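Moving from a shared house to a one-bed, what do I do with all this stuff

14 replies

kestrel_lane
I'm leaving a four-person house at the end of October and moving into a one-bed in Kullow. The new place has one built-in cupboard in the hall and nothing else in the way of storage. I have lived in the current house for six years and I've ended up with the contents of other people's cupboards as well as my own. Three toasters, for a start.

The landlord wants the house cleared by the 30th. I can get a van for one day. Storage units near me are dearer than I expected, with a minimum of 12 weeks. Is it worth paying for one, or should I get rid of things now and buy again later if I need to?

Share 2

mortarboard
Get rid of it. I paid for a unit for 15 months and when I finally opened it there was a sofa I didn't like and a box of cables. I could have bought a better sofa with the money.

tin_whistle
I'd disagree with that. It depends what you own. If it's decent furniture you won't replace it for what you get selling it. I stored mine when I moved to Wavberg and I still use all of it. The mistake is storing boxes you haven't looked in.

mortarboard
Fair enough about furniture. The OP mentioned toasters.

Jolanta Michalski
Can I suggest you do the sorting by size and not by room. I moved twice in two years and the small stuff took far longer than the big stuff both times. Wardrobe, bed, desk, that was one morning. The drawers took a week of evenings.

What worked for me was giving every small thing a bin before it went anywhere near a moving box. Chargers in one, screws and picture hooks in another, pens and tape in a third. Lids off until the last day.

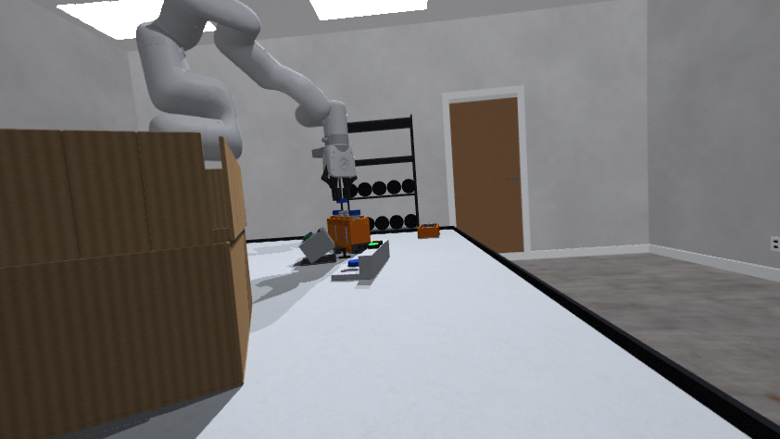

Then on the last day the lids go on and you write on the short end, so you can read it when they're stacked. I wrote on the tops the first time and had to unstack the lot to find the kettle lead. Also keep one bag with you in the van, not in the back, with bedding, a towel, loo roll and a screwdriver.

6 likes

oldgreenhouse
Seconding the short end. I'd go further and write on two sides.

I don't agree about bins though. They don't squash, so you lose a lot of space in a small van. Carrier bags inside a cardboard box do the same job and cost nothing.

Jolanta Michalski
Bags split. I had a bag of screws go all over a stairwell. But yes, if the van is tight then cardboard is better.

tin_whistle
What size is the van? Nobody can tell you about bins without that.

kestrel_lane
Small one, the kind a florist would have. I'll have to do two trips whatever I pack in. It's 90 minutes there and back so I don't want to do three.

oldgreenhouse
Cardboard then.

mortarboard
Measure the hall cupboard before you pack anything. Depth as well as width. Mine had the meter in it and lost half the floor.

kestrel_lane
Hadn't thought of that. I'm picking up the keys early so I'll take a tape measure. I've decided against the storage unit. The bed and the desk are coming, the bookcase is going to my sister, and I've put two toasters by the front gate with a note on.

tin_whistle
Check the bed goes up the stairs.

kestrel_lane
It's ground floor.

3 likes
Load more comments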